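Drinks corner project -- report (final, sort of)
Group: Yesenia Cuevas, Cleiton Fagundes
Module: Everyday Spaces, Jastmont

What we set out to do

The task was to pick a small bit of a room that people use every day and make it work better. We picked the drinks corner at Randside. Reason: everybody complains about it. Cups at one end, spoons in a drawer at the other, nowhere to cut a lemon except on top of the post tray. Budget was 900 pence, so nine quid, and we spent most of it on paper.

Yesenia did the layout drawings and most of the writing. Cleiton did the watching and timing, plus the carrying.

Week one -- watching

Sat in the corner on a Wednesday with a notebook. People making tea mostly, a few hot water and lemon. What we wrote down:

Walk in, look for a cup. Cup is behind other cups. Take the wrong cup, put it back.
Spoon drawer sticks.
Lemon gets cut on whatever is nearest, then the wet bit is left there.
Used spoon goes in the sink or just stays put.

We also put a short questionaire on the door. 312 people pass through in a normal week acording to the sign-in sheets, we got 8 answers back. Not great. Six of the 8 said the lemon mess was the worst thing, one said the milk, one drew a cat.

Week two -- trying layouts

We couldn't keep moving the real kitchen about so we mocked it up on a long table covered in brown paper. The paper was a good call -- you can draw straight on it, and spills don't matter. First layout had everything in a line, cups then board then spoons. Looked tidy on the drawing. In use it was bad, two people can't stand at it together without swapping places.

Second layout split it. Wooden mug tree at the back, cutting board in front of it with the lemon and a small spoon kept on the board, and the spare cups away on the white side table. The idea is that the wet stuff only happens in one place.
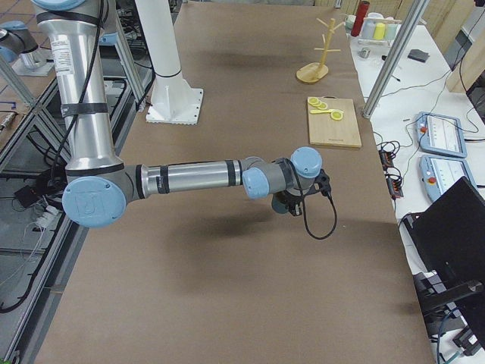

Layout two was the one people liked, so we stuck with it and changed small things. Mug tree went back a bit further, as sleeves were catching on the pegs. We tried the board the other way round as well, short side facing you, and that was worse -- no room for your elbow.

The cups took longest. Cleiton wanted them all on the tree. Yesenia wanted none on it and everything on a tray. We ended up with a few on the tree for the regulars and the rest on the tray. Colours help more than we expected, people remember "the yellow one" and go straight to it. Plain white ones get mixed up.

What went wrong

Lemon slices dry out. If you cut them in the morning they are sad by two o'clock. We said in the plan that there would always be some ready on the board and that needs changing to cut as you go, or a lid.

We lost a day to the wrong size paper. The roll from Ledesma was 800 mm wide and the table is wider, so there was a bare strip down one edge till we taped a second length on.

No proper timings for the first layout. Cleiton's phone died and we only had the notes. So the comparison in the table at the back is weaker than it should be, we know.

What we would do next

Put layout two in the real corner for a whole month, February probably, and do the door questions again with a pen actually attached. Ask about left handed people, we forgot completely and one of us IS left handed. Also find out if Tikport, who do the cleaning, mind wiping round a mug tree or if it just ends up in a cupboard.

Drawings are in the folder with the notebook scans. Pages 4 and 5 are swapped, sorry, ran out of time to redo it.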